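Main page Contents Recent changes Random article Log in

Robotics > Public events > Demonstrations > Pulstead Open Day

The Pulstead Open Day was a one-day public demonstration of household automation, held at the Birkby works on June 14, 2018. It was organized by Mohamedi, a maker of robot control software, together with the parts supplier Indberg. The organizers claimed more than 500 visitors. The hall was licensed for 400, and no door count was ever published.

The program promised robots that had learned desk chores, such as handling paper and tidying small items, from people doing the same work by hand. Much of the day was given over to the human side of this – a person at a table, smoothing or moving a sheet, over and over.

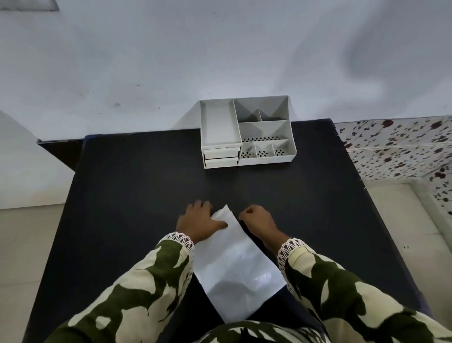
The robots themselves got less time. Of the 21 runs listed in the program, most were short and used a table set up in advance by staff. Visitors were not allowed to move anything on it, so the demonstration said little about how the system would cope with an ordinary desk.

Mohamedi later described the day as proof that the method was ready for homes. It gave no failure rate. A follow-up event planned for October was dropped without a stated reason, and as of the last update to the company's site no product had gone on sale.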